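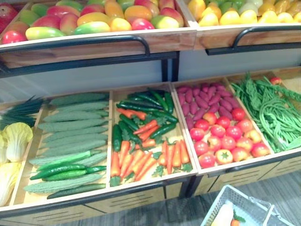
30th January

Second full day on the produce stand at Clenunau. Gadisa Demissie and I agreed the question last night and wrote it on one line so we could not wriggle out of it: can the Birevum hand do the shelf work of a greengrocer's assistant, at any speed, without a person finishing the job?

My answer tonight is no for the whole job and a qualified yes for parts of it.

Log total stands at 778 picks since October, of which 83 were today. Carrots with their tops on remain the worst item. The planner likes to go for the leaves, and the leaves come away. Changed the approach angle so the fingers close across the root instead. Better, but bunches laid in a fan lock together and you lift two or three when you wanted one.

Tomatoes are easier than I had feared. Grip force limit left at the Pludow setting. Mangoes fine from the front row. Taking one from the middle of the pile shifts its neighbours, and the planner still has no idea that a pile can move. Gadisa wants to model it. I would sooner re-image after every pick and accept the delay.

Long beans: not attempted. A person takes a handful, shakes it and is done. We have no primitive for a handful. Every routine we own assumes one object with two sides to it, and a bean hanging over the lip of a crate with forty others is hardly that.

Cucumbers lying on top of the bitter melons gave a useful test of sorting. Both are long and green, and the classifier separated them on skin texture with no trouble. Moving a misplaced item back to its own crate is therefore within reach, and I think it is the first chore I would sell to a shop with a straight face.

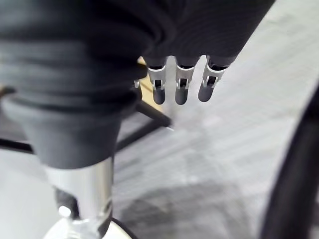
Wrist view, fingers down, cover on.

The cover bunches at the wrist. Gebretsadik cut it generously for washing and I asked for that, but I want a tighter pattern before the next set. Checked the finger brackets after lunch and wiped them down.

Speed is the other matter. Gadisa restocked one crate by hand in 96 seconds, talking throughout. I have not put our own figure beside it in the report yet – it needs a fair definition of "restocked" first, and we argued over that until the heating went off.

Tomorrow: sweet potatoes, then the yellow crate if there is time. Charge both packs tonight. Ask Pludow for the 2 spare fingertips they still owe us.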